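Keeping the Two-Arm Cell Running: My Semester Project Report

Automation Workshop course, final write-up
Aug 11, 2022

What I signed up for

When the project list went up I wanted the one with the vision software, like everyone else. I got "maintenance and recommissioning of the bimanual cell," and I'll admit I sulked for a bit. Then I spent a whole term with a hex key in my pocket and ended up liking it way more than I expected (I still have the hex key, I should probably give that back).

The cell is called Zumlow. I have no idea why, the name was on the door before I got here. It's two small arms bolted to a table frame, facing each other, with a control PC that we call Nundik because that's its network name. Zumlow had been built by an earlier class and used hard, and by the time I got it the logbook was mostly people writing "left arm weird again."

My job was to find out what "weird" meant, fix it if I could, and write down a routine so the next student could keep it going. This report covers all three, plus the stuff I broke along the way.

The state it was in

I started by doing nothing except running it and taking notes. My supervisor suggested that and it was good advice, even if it felt slow. I wrote a dumb little test where each arm moves to a point above the table, closes its gripper, opens it, and goes home. I ran that 499 times on each arm over the first couple of weeks (it was meant to be 500, but I stopped the script one short by leaning on the keyboard, and I wasn't going to do it over).

The right arm was fine. Boring, even. The left arm missed its point 71 times. By "missed" I mean it came to rest more than 3 mm from where it was told to go, measured with a pointer clamped in the gripper and a printed target taped to the wood. The misses weren't spread out evenly either. They came in clumps, usually after the arm had been going for a while, and they always went in the same direction, toward the operator side.

So that gave me something to chase. I made a list of suspects: loose base mount, worn wrist joint, a cable tugging on something, bad calibration, or my test being wrong. I put that last one at the bottom and it should have been nearer the top, but I'll get to that.

Chasing the wobble

I went for the base mount first since it was the easiest to get at. With the power off I grabbed the left arm near the shoulder and pushed. There was a tiny click. You could feel it more than hear it. Two of the bolts that hold the base down had backed out a little, and one T-nut in the extrusion had turned sideways and was hardly gripping the slot at all. I was thrilled! First week of real work and I'd already found it.

I hadn't found it. I replaced the T-nut, tightened everything in a cross pattern, ran the test again, and the misses went down but they didn't go away. The clumps were still there.

Next I took the cover off the wrist. This took an entire afternoon, mostly because I didn't take pictures as I went and then couldn't remember which screws were the long ones. (Please take pictures. It's in the routine now.) The joint itself looked okay. There was some gray grime around one bearing, which I cleaned out, and I put it back together with fresh thread locker. The test results came out exactly the same as before.

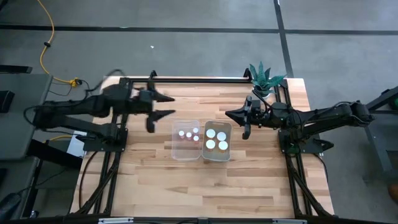 Cables were the third suspect, and this is the part of the project I'm proudest of. The bundle on the left arm had been zip-tied very neatly along the links by somebody who, I think, had done it with the arm folded up. When the arm stretched out over the table there was no slack left at the elbow, so the bundle pulled tight and dragged on the wrist. You want the arms to be able to reach the middle, which is where we put the two clear bins for the transfer task, the ones with the little white-topped cylinders and the white caps, and the middle was right where the bundle ran out of length. I cut all the ties, moved the arm by hand to its longest reach, and only then tied the bundle back up, leaving a loose loop at the elbow and another at the wrist. Hook-and-loop straps this time, so the next person doesn't need side cutters.

That made a big difference. I reran the whole test and the misses dropped to four.

The last four

You'd think I'd take four and go home. But all four were in the first few minutes after startup, which was a totally different pattern from before, and it bugged me.

This is where my own test turned out to be part of the problem. I was taping the paper target down fresh every morning, lining it up by eye with the edge of a wood strip. The tabletop is butcher block, so there are lots of strips to line up with, and I'm pretty sure that on at least one morning I was slightly off and then nudged the paper once I noticed. So the arm was right and the target was wrong. I drilled two small holes for locating pins (with permission!) and made a target plate that drops onto them. After that I had no misses on the left arm. I only had time for a shorter run with the plate, so I don't want to claim too much. It might still do something odd on a long day.

I also redid the calibration between the two arms. The old way was to drive both grippers to the same spot and eyeball the gap between them. I made a small printed block with a notch in each side, and each arm closes its fingers on its own notch. If the block shifts when the second gripper closes, the calibration is off. It's a simple trick but it's quick, and you can see the answer without opening any software.

Gripper fingers

Short section, because there's not much to tell. The finger pads wear out. When they're worn, smooth round parts start slipping, and then people blame the control code. I ordered replacement pads from a supplier called Aranda and they fit, but the screws they came with were too long and stuck out the back, where they could rub on a cable. Use the old screws. I've put a bag of them in the drawer with a label on it.

After changing the pads you have to redo the open and closed limits for that gripper. I forgot this once and the fingers squeezed so hard that the motor faulted. No damage, just a nasty buzzing noise and a red message on Nundik, and me pulling the plug faster than I've ever moved in my life.

The routine I'm leaving behind

I kept this short on purpose. The last manual was nearly as long as my arm and it had clearly never been opened.

Every time you use it:
Clear your hands and everything else out of both arms' reach.
Check that the e-stop works before you turn on motor power.
Run the cables through your fingers and look for tight spots.
Home the left arm, then the right one. They can bump if they home together.

Every week:
Push on each base with the power off and feel for a click.
Do the notched block check.
Wipe down the table and the gripper pads.
Write something in the log, even if it's just "fine."

Every term:
Swap the finger pads and reset the limits.
Open the wrists, clean them, take pictures while you do it.
Run the long repeat test with the target plate on its pins.
Copy the calibration files off Nundik onto the class drive.

What I'd do differently

I'd question my test setup on day one. I spent a lot of evenings being suspicious of a perfectly good wrist joint when I could have been looking at a piece of tape.

I'd also change one thing at a time. When I fixed the base mount I retuned the motion speed on the same day, because I was impatient, and so I can't tell you how much of that first improvement came from which change. My guess is mostly the T-nut. It's a guess, though – I can't back it up with data, and I lost points for it in my midterm review, which was fair.

And I'd start the log sooner. My notes from the first week are on the back of a lunch receipt.

Still open

The right arm will need its cables redone the same way. It hasn't caused trouble yet, but it's tied up with the same kind of zip ties and I'd like to get ahead of it. I've cut the straps and left them in the drawer next to the screws.

There's also a fan in Nundik that rattles when it starts up. I didn't touch it, it wasn't in my scope, and the rattle goes away by the time the login screen comes up.

The group taking over plans to add a third station, a small feeder from a kit called Sonine, and they're hoping to have it wired in by December. If that happens, the homing order has to be looked at again, and the frame will need another brace on the feeder side before anything heavy gets bolted to it. I left a sketch of the brace in the back of the logbook, with measurements. Check the measurements.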